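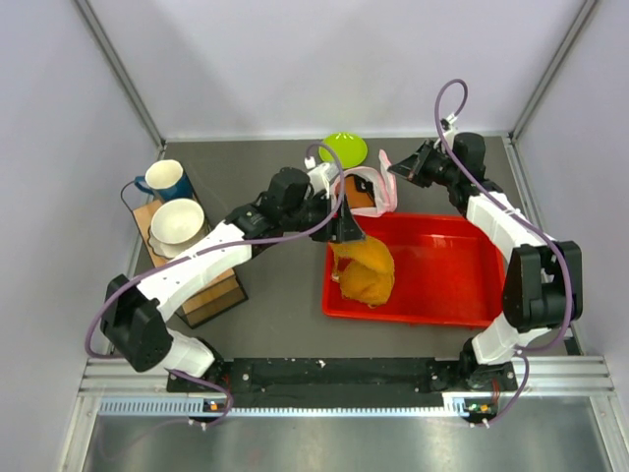
## 4. 경기 당일 설치 — Rallex 이동식 전광판

2022년 7월 수정본. 급하게 고침. 틀린 데 있으면 Bożena Czerwiński한테 메일.

Rovstead 보조구장 기준. 주경기장은 고정식이라 이 장 해당 없음, 6장으로.

### 4.1 자리 잡기

1. 하프라인 연장선, 벤치 반대편. 터치라인에서 최소 3m.
2. 바퀴 네 개 다 잠금. 앞쪽 두 개만 잠그고 가는 사람 있음. 안 됨.
3. 받침 다리 펴고 수평 확인. 잔디가 무르면 합판 깔 것.
4. 모래주머니는 뒤쪽 다리에 먼저, 그다음 앞쪽.

> **주의** 바람 세면 기둥 올리지 말 것. 낮춘 상태로도 점수는 보임. 판단 애매하면 경기감독관한테 물어보고 결정.

### 4.2 전원

1. 본체 스위치 꺼져 있는지 먼저 본다.
2. 릴선은 끝까지 다 풀어서 사용. 감긴 채로 쓰면 과열.
3. 관중 통로 지나가는 구간은 케이블 덮개.
4. 플러그 꽂고, 본체 스위치, 그다음 조작기. 이 순서.
5. 자체 점검 화면이 나오고 숫자가 한 바퀴 돈다. 끝날때까지 버튼 누르지 말 것.

배터리로 쓸 경우 잔량 87 이상에서 시작. 그 밑이면 연장전까지 못 갈 수 있음. 예비 배터리는 Parnel 가방 안쪽 주머니.

### 4.3 조작기 연결

1. 조작기에서 `메뉴` → `무선` → `채널`.
2. 채널 11 선택. 옆 구장에서 같은 채널 쓰고 있으면 점수가 같이 올라감. 미리 얘기해서 한쪽이 바꿀 것.
3. 페어링 코드 576 입력, `확인` 길게.
4. 홈 점수 1 올려보고 다시 0. 원정도 똑같이.
5. 기록석에 앉아서 한 번 더. 서서 될 때랑 앉아서 될 때가 다름. 책상 밑에 두면 신호 약해짐.

**참고** 개활지 기준 통신 거리 200m. 벤치 지붕이나 중계차가 사이에 있으면 훨씬 줄어듬.

### 4.4 경기 설정

1. `새 경기` → 종목 `축구`.
2. 전후반 시간 입력. 성인 45분, 친선경기는 양 팀이 합의한 시간. 연령별은 대회 요강 확인.
3. 시계 방향은 `증가`. 기본값이 `감소`로 되어 있는 기기가 있음!
4. 팀 이름 입력. 한글 네 글자까지. 넘으면 흘러가는 글자로 나오는데 햇빛 있으면 안 읽힘.
5. 교체 표시 쓸 경우 `교체 인원` 항목 켜기. 친선경기는 교체 제한이 없는 경우가 많으니 숫자 비워둘 것.
6. 승부차기 가능성 있는 경기면 `승부차기` 화면도 미리 한 번 열어본다.

추가시간은 대기심 표시판이 공식. 전광판에는 45:00, 90:00에서 시계 멈춰두고 더 안 올림.

### 4.5 경기 중 자주 생기는 문제

- **점수가 두 번 올라감** — 버튼 눌렀을 때 반응 늦어서 또 누른 경우. `-1` 누르고 기다리기.
- **시계만 멈춤** — 주심 시계 기준으로 다시 맞춘다. `시계` → `직접 입력`. 짐작으로 넣지 말 것.
- **화면 절반 안 나옴** — 뒷판 리본선. 하프타임에만 열 것. 경기 중에는 손대지 않음.
- **조작기 먹통** — 본체는 켜둔 채 조작기만 껐다 켜기. 본체까지 끄면 경기 설정 날아감.

그래도 안 되면 수동 점수판 꺼내고 계속 진행. 장비 담당 Přemysl Hájek, 번호는 표지 안쪽.

### 4.6 철수

1. 최종 점수 기록지랑 맞춰본 다음 `경기 종료`.
2. 조작기 먼저 끄고 본체. 켤 때랑 반대.
3. 기둥 내리고 고정핀 두 개 꽂기. 핀 안 꽂고 밀면 기둥 올라옴. 손가락 조심.
4. 모래주머니 빼고 받침 다리 접기.
5. 비 맞았으면 덮개 씌우기 전에 마른 수건. 젖은채로 덮지 말 것.
6. 배터리 충전 걸고 대장에 시간 적기.

9월부터 Londoño 구장도 같은 기기 사용. 그쪽은 콘센트 위치가 달라서 4.2는 따로 배포 예정.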